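Truteo Textile Reuse Project — progress report to the Olaniyan program office
Prepared by Judite Caldeira, with lab results from Mehrangiz Rezaei

We use cookies to remember your settings and to count visits. Accept | Manage preferences

Status

Work is on schedule for the February review. The intake trial at the Drodirholm depot is complete and the wash trial is in its second phase. Spending is within the approved budget, apart from a small overrun on freight, explained under Costs.

Intake

The depot received 707 kg of household textiles during the trial. All of it was weighed on arrival and sorted by hand into reuse, wiping cloth and fiber recovery. Moisture was checked at the bale core with a pin probe. Bales reading above 14 percent were opened and dried before sorting, as agreed in the work plan.

Sorting by fiber type remains the slowest step. Labels are missing or unreadable on much of the household stream, and blended fabrics are often placed in the cotton bin. Matilde Frade has rewritten the sorting guide with a short burn test and a hand-feel check for doubtful items. The new guide was issued at both benches, and mis-sorts found at the second check have fallen.

Small flat goods such as kitchen cloths and napkins are now kept apart from clothing. They need no button or zipper removal and can go directly to the cutting table.
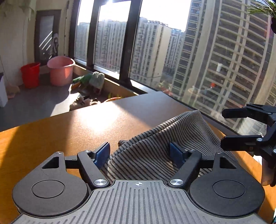

Wash trial

Phase 1 compared two detergents at 30 °C. Both met the soil removal target on cotton. Neither met it on cotton-polyester blends with cooking oil stains. Phase 2 repeats the blend loads with a longer soak — same temperature, same load weight — so that energy use stays comparable.

Costs

Freight from the Geten collection points cost more than planned in the first half of the period. Custódio Calado has since combined the 2 weekly runs into one. No change to the total award is requested.

Open items

Written approval is needed for the revised sampling plan sent by Duarte Macedo. Phase 2 data will follow as a separate annex once the last blend loads have been tested.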